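About Tivberg

Tivberg is a small paving and street surface practice. We look at sidewalks, curbs, sett strips and the edges where they meet old walls, and we tell owners and towns what is worth fixing and what is worth leaving alone. There are 3 of us in the office and we have been doing this for 16 years.

We started out as a branch of Gumley, a contractor that laid more asphalt than it needed to. That taught us to distrust the phrase "full renewal." It sounds thorough. Often it means that a sound surface gets dug up along with a bad one, and the bill covers both. We went out on our own and stopped selling asphalt altogether.

What we look at

A long building set right against the pavement is our usual kind of job. The building gets the attention and the money. The ground beside it gets a patch when somebody complains. 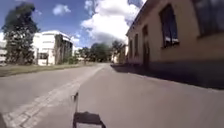
Worn asphalt and a band of paving stones beside a beige two-story facade.

A change of tone in old asphalt proves very little. We have read reports that treat every lighter patch as a failure, and we don't write that kind. We want to know how the surface drains, what the joints are doing, and who dug there last and why. If the records are missing, our report says they are missing.

Setts and smooth paths

We are asked a lot whether stone setts should go. Suppliers of smooth surfacing say yes, suppliers of stone say no, and we take both answers with some salt. A strip of setts between a path and a road can mark the line well enough without a sign or a rail. It can also be miserable to cross with a stroller. Both of those have to go in the report.
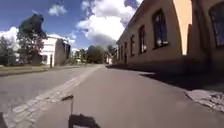

Light-gray setts between the footpath and the road, with the building's shadow on the right.

Our Prumen checklist has 33 points and fits on 2 sheets. It began with Yazıcı, a stone yard that kept asking us what we meant by "fair condition." We had no good answer at the time. The term is gone from our reports now, and so is "heritage character," unless a client can tell us what it covers.

Working with us

We charge for the visit and the written report. We take no commission on materials, and we don't recommend contractors — please don't ask. New site visits are booked from March, and the office answers the phone until 4 p.m.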